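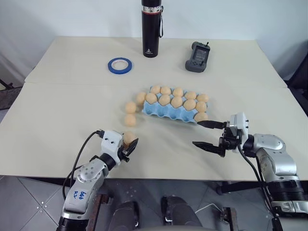
Sixty days of better breakfasts

13 Apr 2018

I set myself a silly challenge in the new year: a proper breakfast, sitting down, 60 days in a row. And I made it! Oats with pears, rye toast, leftover rice with greens, and eggs every way I know how to cook them (the soft scramble wins, low heat and lots of butter). 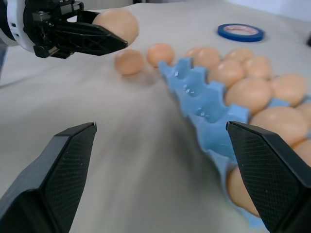
What I'm keeping

The bread from Dal Bello, for sure. I walk over to Irkwood for it 3 times a week now and I love that walk, even in the rain. I'm also keeping the ten quiet minutes before I look at my phone.

Next up is jam! The berry farm at Gidthorpe opens in July and I already have the jars washed and waiting.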